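Play kitchen pieces everywhere, how do you store and clean all of it?

Posted in Home & Family > Toys and Playrooms
Oct 22, 2024

Nuala Rafferty

Hello everyone, I hope this is the right corner of the site. I have two grandchildren who come over after school, and over the summer their play kitchen things have multiplied in a way I can hardly keep up with. It started in August with a few plates from a yard sale over in Pedthorpe, and then my sister sent a box, and then my neighbor heard I was collecting, and you can imagine the rest. I do love it, the children play for ages and I get served a lot of pretend lunches!

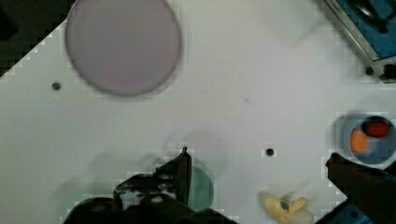

What I can't settle on is where everything should live between visits. I've tried one big bin, and the children tip the whole thing out to find a single bowl. I've tried a shelf, and the little food pieces roll off the back. The plates and bowls aren't a matching set either, so they don't nest, and a stack of them slides over if you so much as look at it. I'd like something the kids can manage without me, and I'd like it not to cost the earth.

My second worry is cleaning. Some of the play food is hard and some of it is soft, and the soft ones are the favorites, so naturally they're the ones that get carried around and chewed on. Can they go in with the laundry, or will I ruin them?

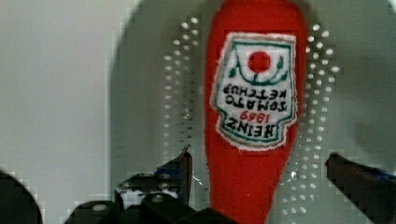
I should say the littler one is 2 and the big one is 4, so whatever I do has to be sturdy, and low enough for short arms. Thank you in advance, and sorry for going on so long.

Mulligan

Hi Nuala, I ran the toy room at a small preschool for years and we had this very same muddle, so let me pass along what worked for us.

Sort by what the children do with things. We kept dishes together in one shallow tub, food in another, and anything big (the oven, the sink, a register if you have one) stayed out all the time as furniture. Shallow is the important part. If a child can see the bottom of the tub, the tub stays on the floor and doesn't get dumped. Dishpans from the dollar store are perfect and they wipe clean. For plates that won't stack, stand them on edge in a dish rack! Ours lasted forever and the kids thought it was very grown up.
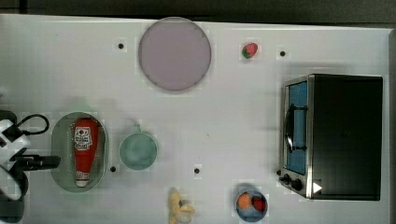

With a toy toaster oven, check inside before you put things away. Small food goes in to be "cooked" and stays there for weeks, and then everybody is hunting for it under the couch. We made opening the oven the last job of cleanup and the children fought over who got to do it.

As for washing, look for a care tag on the soft food first. With no tag I go by hand: a bowl of lukewarm water, a drop of dish soap, a soft cloth, and don't soak it, just dab. Anything with stitching on it gets extra gentle treatment from me. Then roll it in a towel, press, and leave it somewhere airy until it's dry clear through. The hard pieces can have an ordinary wash in the sink.

And do go through the food for small bits with a 2 year old in the house. If it fits inside a toilet paper tube, I'd put it up high for another year or so.

Callside

zip mesh bag, cold, gentle cycle. ive done it with all our soft stuff and only lost one carrot

Hellport

I'd go along with the dish rack. We hung a cheap one on the wall at kid height and it has held up fine, just make sure you get the screws into a stud. I also taped a picture of what goes in each tub on the front, so my son could put things back before he could read. Skip the lids. He never once put a lid back on and I kept stepping on them in my socks.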